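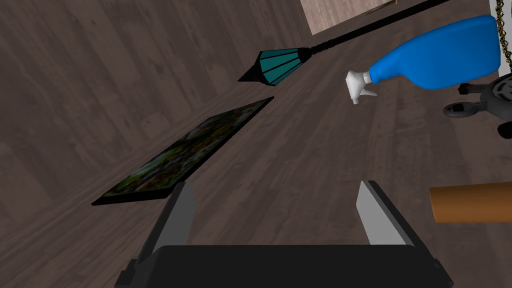
Club robotique de l'atelier partagé Iturra

Le robot domestique de Postard a deux bras, des pinces à deux doigts et un appartement entier pour s'entraîner. L'appartement tient dans un ordinateur posé entre la scie à ruban et la machine à café. Son carrelage n'existe pas, son parquet non plus, et le loyer se limite à l'électricité d'une carte graphique qui, l'hiver, dispense d'allumer le radiateur.

Le projet s'appelle Avirach. Il s'agit de fabriquer une machine capable de ramasser ce qui traîne par terre et de le poser ailleurs, ambition que la plupart des foyers confient à leurs enfants avec des résultats variables. Le budget de départ était de 700 euros. Il a été respecté jusqu'à l'achat des réducteurs, qui figurait en deuxième ligne de la liste.

D'où la simulation. Le club utilise Drarkier, un logiciel qui calcule les contacts, les masses et les frottements, et qui meuble les pièces avec un goût discutable. On y trouve au sol un lampadaire couché à l'abat-jour turquoise, un flacon pulvérisateur bleu, un cadre posé à plat. Pour une pince, le cadre est de loin le pire. Il n'offre rien à saisir, les doigts glissent sur le bord ou poussent l'ensemble vers le mur, et il faut recommencer avec un angle d'approche plus rasant. Le flacon se prend mieux par le corps que par la gâchette, leçon apprise après une soirée entière passée sur la gâchette.

La vraie pince, elle, attend sur l'établi. Ses doigts sortent de l'imprimante 3D du fond, celle dont le plateau n'est plus droit, et il faut les poncer avant montage. L'ouverture dépend d'une vis trapézoïdale récupérée sur une vieille fraiseuse. Elle grince un peu. On a mis de la graisse au lithium, puis davantage de graisse, et la pince tient maintenant très bien les objets dont on accepte qu'ils soient gras.

Restait à choisir une pièce pour les exercices à deux bras. Le salon paraissait trop facile, la cuisine trop encombrée. Le club a donc envoyé Avirach aux toilettes.
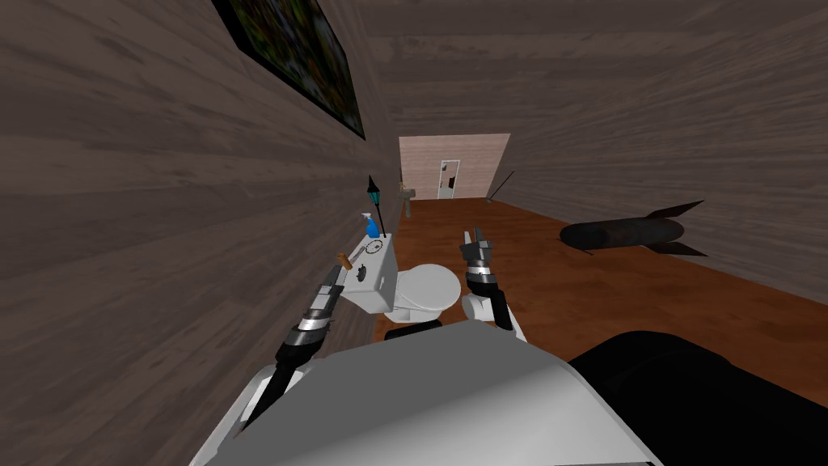
Une voix s'élève toujours, à ce stade de la présentation, pour faire remarquer qu'un aspirateur du commerce et une pince à linge rendraient les mêmes services, et qu'avec le temps passé sur le logiciel on aurait rangé toutes les maisons du canton. L'objection est juste. Elle est inscrite au feutre sur le tableau de l'atelier, à côté du schéma de câblage, et l'on a pris l'habitude de la saluer en arrivant.

Le réservoir des WC a pourtant ses mérites pédagogiques. La surface est étroite, le mur tout proche, et un outil à manche de bois rangé le long de ce mur oblige le bras gauche à se glisser là où son poignet n'a guère envie d'aller. Le bras droit, pendant ce temps, doit rester à l'écart de la cuvette. Les premiers calculs de trajectoire proposaient de passer au travers. Il a fallu revoir les volumes de collision un par un, en commençant par celui de l'abattant, que le modèle prenait pour du vide.

Sur le robot physique, la même manœuvre exige un avant-bras de 40 centimètres et un passage de câbles qui ne s'arrache pas à la rotation. Le premier point est réglé. Pour le second, on essaie une gaine tressée.
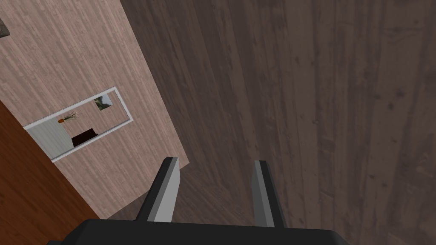

Page modifiée pour la dernière fois en janvier

Le miroir a ouvert un autre chantier. Une caméra bon marché n'a aucune opinion sur les reflets : elle voit une plante dans un pot orange, elle signale une plante dans un pot orange, et le planificateur se met en devoir d'aller la chercher derrière la cloison. La parade actuelle consiste à déclarer zone interdite tout ce qui se trouve à l'intérieur du cadre blanc. Un filtre sur la profondeur serait plus élégant. Il est prévu, avec la peinture du capot et le tri de la visserie.

Les séances ont lieu le soir, à partir de 20 heures, dans la salle du haut. Le fichier des doigts de pince est disponible sur l'ordinateur de l'atelier, dossier Avirach, version sans congés ; l'autre casse à la base. Prévoir du papier de verre.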